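Un iftar, un gâteau au yaourt et une chorale

J'avais promis d'arriver à l'heure, et bien sûr j'ai débarqué à Praltby vingt minutes après le début, avec un plat de semoule sur les genoux et les chaussures trempées. Hajar El Fassi m'a fait signe depuis l'entrée de la salle paroissiale. On avait déjà distribué les dattes, et les gens mangeaient debout, un peu partout, même sur les marches !

L'idée du repas partagé entre la paroisse et la mosquée de la rue Aguiar remonte à une histoire de parking (je vous jure). Les deux communautés se disputaient les mêmes places au printemps, le ton est monté, et quelqu'un a fini par proposer qu'on en discute en mangeant.
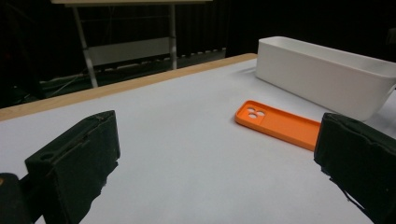

La première fois, il y avait 63 inscrits. Cette année, 200, et il a fallu emprunter des chaises à la synagogue libérale, qui a envoyé en prime sa chorale. J'avoue que j'étais sceptique pour la chorale. J'en ai entendu, des soirées interreligieuses où l'on se félicite beaucoup et où l'on s'ennuie poliment, chacun dans son coin avec son assiette en carton. Mais entre un psaume en hébreu et une vieille chanson portugaise reprise par toute la cuisine, j'ai posé mon carnet et j'ai chanté aussi, très faux.

Côté discours, Teresa Esteves a été brève, ce dont je la remercie. Elle a annoncé que la collecte avait rapporté 2 343 euros pour l'épicerie solidaire, puis elle a filé surveiller le thé. Le débat est venu après, autour du gâteau : faut-il garder un temps de prière commun, ou seulement le repas ?

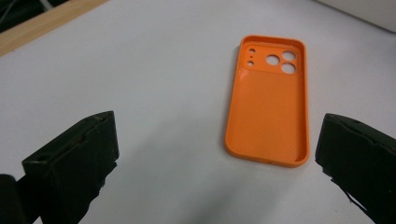
Pour Sadia Siddiqui, la question est mal posée : chacun prie comme il l'entend, dans la pièce qu'il veut, et on se retrouve pour la vaisselle. Tiago Frade aurait préféré une minute de silence tous ensemble, « même maladroite ». Ils en parlaient encore à onze heures du soir, un torchon à la main, et moi je cherchais mon plat à semoule.

Prochain repas en juin, dans la cour de la mosquée. Apportez une chaise si vous pouvez.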